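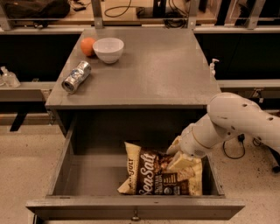 Picking a gripper for drawer work

Taking things out of a drawer is a harder test than lifting them off a table. The side walls limit the angles, and anything flat tends to slide along the bottom when you push at it. If you are choosing between grippers for a small arm, try them in a drawer before you spend time on anything else.

We compared two, a Dandanel and a Sirnon, over 108 attempts. Both have two fingers.

Choose awkward objects

Use one thing that rolls, one that dents and one that bends. An orange, a crushed drinks can and a bag of crisps cover most of it. Leave the bag full. An empty one is too easy to pinch and tells you very little. Add a bowl if you want to test rims.

Bags

Go for a corner or the sealed edge, where there is something thin to close on. The middle of a full bag is too fat for most small fingers and it slips off as they shut. The Sirnon was better here, as its fingertips are narrower. With the Dandanel we had to come in at a steeper angle, and it missed 11 times before we changed the approach.

Lower the closing force for crisps. Start at the weakest setting and go up one step at a time until the bag stays put when lifted.

Cans

A dented can on its side should be gripped across its width. Look at which way it points first and turn the wrist to match. Shiny metal can upset a depth camera, so try moving the lamp before you touch the software.

Oranges and bowls

Rubber pads help with both. For the orange, close slowly with the fingers level with its middle. For a bowl, put one finger inside the rim and one outside. If they are standing close together, take the orange first. The Dandanel's wider opening suits round things.

The drawer itself

A round knob is easier than a flush handle. Pull straight, and stop a little short of the end of the runners. Check that the wrist clears the side walls with the gripper open as well as shut. Ours did when shut and scraped when open.

Controller settings

We ran both grippers from a Nazarenko controller. Save a separate profile for each one, with its own finger length. Swapping the gripper and forgetting the length will drive the fingertips into the drawer floor. Set a slow speed for the last 2 cm of any downward move.

Wipe the pads at the end of a session with a damp cloth and let them dry. Grease from crisp bags builds up and the grip gets worse without any obvious cause.

More from Plurnville workshop tips: Keeping cables out of the way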